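Home | Forums | Classroom Talk | New Posts | Log In

Cedport Teachers' Lounge > Literacy > Exit slips vs. reading journals

Larnis_Room11
Hi all! I teach fourth grade and I've been going back and forth on something since the summer, so I'm hoping some of you kind people can talk me through it. For years I've had my kids keep a reading journal, one entry a night, signed by a grown-up. Last February our building had a training day with Thaís Furtado and she made a lovely case for short exit slips in class, two sentences on what you read and one thing you're still wondering about. I came home all fired up and tried it with my afternoon group. The writing got shorter, of course, but the wondering part was so much better than anything I'd been getting in the journals. Now I don't know whether to drop the journals altogether. My grade partner would be sad, and so would a few of the parents, who really do love them.

I spent most of Sunday evening reading back through old journals at home with a mug of tea, and I still can't decide. 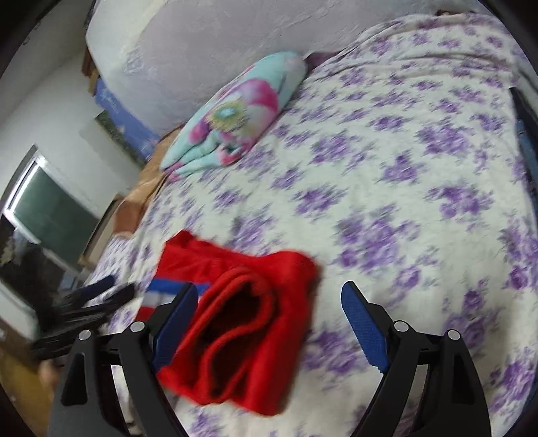
Re: Exit slips vs. reading journals

mrs_macpherson
Oh, I feel this one! I've been through the very same thing and I came down on the side of the slips. My trouble with the journals was always the signature. The children with somebody home in the evening got full credit, and the ones whose folks work nights got a sad little blank line, and I never felt right about grading that. With slips everybody does the work in the same room with the same pencil, and I can read the whole stack before the buses leave. I do keep them in a file box, so in spring each child gets to look back at their own (they laugh so hard at their September handwriting).

Re: Exit slips vs. reading journals

V. Sampaio
Valdir Sampaio here, sixth grade, Jonatberg. I'm going to disagree a bit, and I hope it comes across as friendly as I mean it. A slip tells you what a child remembers five minutes after closing the book. A journal asks them to come back to it later, on their own, and that coming back is the habit I want. I do agree with Mrs. MacPherson about the signatures and I dropped those a long time ago. But I'd hate to lose the long entries. I had a boy who wrote almost 500 words on one chapter, and he would never have done that on a slip the size of an index card. 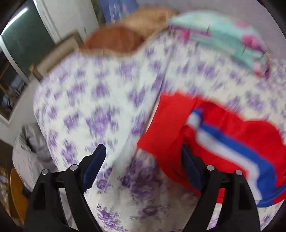 Quilt with the purple flowers

Re: Exit slips vs. reading journals

mrs_macpherson
Valdir, that's a wonderful story, but I'd gently ask about everybody else in the class! For every child who writes 500 words there are several copying the back cover. I did it myself as a girl. I'd rather have two true sentences.

Re: Exit slips vs. reading journals

V. Sampaio
Fair enough, I've read my share of back covers too. What helped me was giving them a choice of questions and letting them skip nights - they owe me 2 entries a week and they pick the evenings. The copying dropped off a good deal once it stopped feeling like a chore.

Re: Exit slips vs. reading journals

Larnis_Room11
Thank you both so much, this is just what I needed. I think I'll try slips on Monday through Thursday and one long entry a week, no signature, written in class for anyone who can't get to it at home. Valdir, would you be willing to share your list of questions? I'd want to trim it down for fourth graders, and I'm happy to send you my slip template in return.

Contact the moderators | © 2021 Cedport Teachers' Lounge | Back to top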